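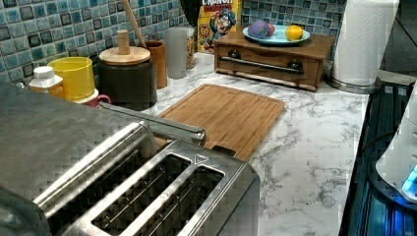 Gusholm Long-Slot Toaster: Two Months In

I have owned five toasters as an adult, and the first four were bought for looks. The Gusholm was bought because the last one, a Fairweather in a very attractive cream, began tripping the breaker every Thursday.

So. Two long slots, stainless steel, brushed finish. The length is the whole argument. A slice off the middle of a sourdough loaf goes in lying sideways and comes out toasted end to end, which the Fairweather managed only if you flipped the bread halfway and gave up on the idea of breakfast being hot. There are thin guide wires down each slot and they hold a bagel half upright. They hold a crumpet less well. I have fished for crumpets.

Browning is even up to setting 4. Past that it goes from tan to roofing material in the time it takes to find the butter.

It is a long thing, and you should measure before you buy. Mine shares the marble-pattern counter with a bamboo cutting board, and the two of them have been fighting over the same stretch since it arrived. The board has a juice groove, which now catches crumbs. The toaster has a crumb tray too, and it slides out beautifully, usually onto the floor.

Brushed steel shows fingerprints. The Gusholm booklet recommends a soft dry cloth, and I recommend lower standards.

I paid $34 on sale at Mevwood. At full price I would look at the Lornitska first, which has a longer cord and a cancel button you can find before coffee.

Four stars. One off for the crumpets.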